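**Wednesday, February 22, 2023**

Well, we got the money! The Flollov board signed off yesterday on a second arm for our shoe-handling bench, and I've been grinning about it ever since (and filling out purchase forms, which takes some of the shine off).

If you haven't been following along, we're the small group at Flollov trying to get sneakers picked up, turned and laced by machine before they go in the box. We've been doing it with one arm since August. One arm can do a lot, but it can't hold a shoe still and pull a lace tight, so half of our test plan has been sitting in a drawer.

The price is $3,444 for a refurbished arm from Adberg, with mounting plate and cables. We looked at a new one from Bellis too, and I'll admit I wanted it badly, but it would have eaten next year's budget as well as this one. Grippers are separate, of course. They always are! We've set aside $700 for those, plus $148 for a box of spare finger pads, and I was asked twice in the meeting why pads wear out so fast. Rubber against shoe soles all day, that's why.

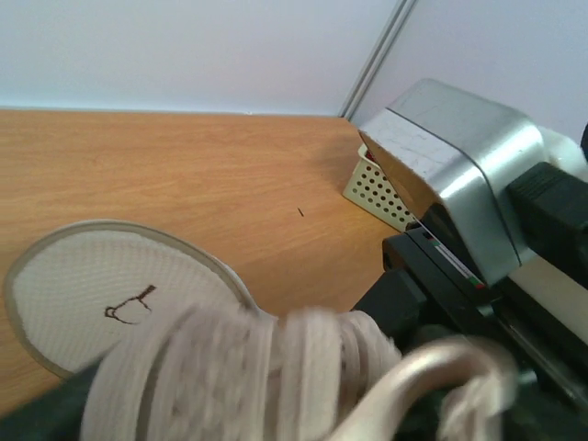

The part I fought hardest for was the service plan. Adberg gives us 12 months of parts and phone support, and after the cable trouble we had last fall I wasn't going to sign anything without it. It did mean dropping the nicer lights from the list. Those go on the wish list for the next round, along with a taller table and a chair that doesn't squeak.

Delivery should be in almost 12 weeks, if the freight company sticks to its word. The folks over at Irden ordered from the same place and waited a bit longer than they were promised, so I'm not clearing my calendar yet. In the meantime we'll keep going with the single-arm tests, mostly loose laces and soft collars, and get the bench drilled for the new plate.

One more thing: if your team has old sneakers in any size, we'll take them. Clean ones, please, and with the laces still in. Drop them in the bin by the loading door and put your department's name on the bag if you want them back. Some of you asked whether slip-ons count. Sure, bring those too, we'll find a use for them.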